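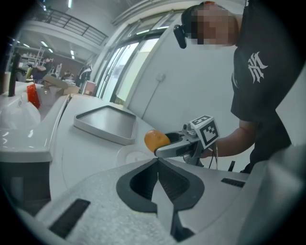 ACTA DA REUNIÃO DE CONDÓMINOS — EDIFÍCIO NUNDETTI

Domingo, 3 de abril, sala do rés-do-chão. Início com atraso, a porta da sala estava trancada e a chave em casa do 2.º esq.

Presidiu: Sivaprasad Panicker (4.º dto.)
Presentes: fracções A, C, D, F, G, J e L. Fracção B por procuração entregue à D. Faltaram E, H e K. A fracção I entrou já no ponto 3 e não votou os anteriores.

Ponto 1. Acta anterior

Lida por alto. A fracção G pediu correcção: em novembro ficou decidido pintar o corrimão da escada e a acta falava em "substituir". Corrigido à mão no livro. Aprovada, abstenção da C, que não esteve nessa reunião.

Ponto 2. Contas

Saldo entregue em folha à parte. Quotas em atraso: fracções E e K. A E já respondeu ao email e diz que paga até ao fim do mês. A K não responde. Segue carta registada, redige o Sivaprasad.

A fracção L perguntou porque é que a luz das partes comuns subiu tanto. Ninguem sabia responder ao certo. Possível causa: o sensor do patamar do 3.º, que fica aceso a noite toda. A J já tinha avisado por bilhete no elevador. Pede-se electricista.

Ponto 3. Infiltração na garagem

O ponto mais demorado. A água entra junto ao lugar 22 e corre para o ralo, que está entupido outra vez. Fracção F mostrou no telemóvel as fotografias do carro com manchas de calcário no capô e quer que o condomínio pague o polimento. Discussão. A D entende que primeiro se apura a origem, depois se fala de carros.

Dois orçamentos em cima da mesa:

Clutano — impermeabilização pelo exterior, levantar a calçada toda do lado da rampa. Garantia por escrito. Mais caro.

Wevier — injecção de resina por dentro, dois dias de trabalho, sem levantar nada. Mais barato, mas não garante se a água vier do canteiro.

A G trabalhou em obras e acha que a resina só empurra a água para o lugar do vizinho. A L discorda, no prédio da irmã resolveu. A I, acabada de chegar, perguntou se alguém já tinha fechado a rega do canteiro uns dias para ver se parava. Não, ninguém tinha. Fica então assim:

— rega do canteiro desligada durante duas semanas (trata a C, que tem a chave da casa das máquinas)
— desentupir o ralo já, até 200 euros sem nova consulta
— pedir à Clutano que separe no orçamento a calçada do resto
— polimento do carro da F: adiado até se saber a origem. A F pede que fique escrito que não concorda. Fica escrito.

Aprovado por maioria, contra F.

Ponto 4. Elevador

A Kravchuk veio fazer a manutenção e deixou relatório. Porta do 1.º a bater, cabo em condições, botão do alarme sem retorno de voz. Propõem trocar o intercomunicador. A J contou que ficou presa com as compras e que o alarme tocou mas não atendeu ninguém. Considerado urgente. Aprovado por unanimidade, sem mais discussão.

Pedir também que tirem o autocolante antigo com o número de telefone que já não existe.

Ponto 5. Bicicletas e carrinhos no átrio

Continua tudo encostado às caixas do correio. O carteiro queixou-se. A A propõe suporte de parede na arrecadação velha, mas é preciso esvaziá-la primeiro e lá dentro há mais de 70 azulejos da obra da fachada, latas de tinta secas e uma porta que ninguém reclama. Aviso no átrio: quem tiver lá coisas tira até ao fim do mês, o que sobrar vai para o ecocentro. Porta incluída.

Os azulejos ficam, são precisos para remendos. Mudam para debaixo da escada.

Ponto 6. Ruído

A D voltou a falar das máquinas de lavar depois da meia noite. Sem nomes. Lembra-se a todos o regulamento, artigo do descanso. A L disse que tem tarifa bi-horária e que de dia não compensa. Pediu-se bom senso. Não se votou nada.

Ponto 7. Outros assuntos

— Lâmpada da entrada: trocada pela A, 37 euros com o casquilho, apresentou talão. Reembolsar.
— Chave da sala do rés-do-chão: fazer cópia e deixar no 4.º dto.
— Limpeza da escada: a senhora passa a vir à quinta de manhã. Não deixar tapetes nos patamares nesse dia.
— Seguro do prédio: a G vê se a apólice cobre a garagem, trás cópia na próxima.

Próxima reunião: marcar por email depois do teste da rega. Secretariou a fracção D, que passa a limpo e envia a todos. Assinaturas no livro.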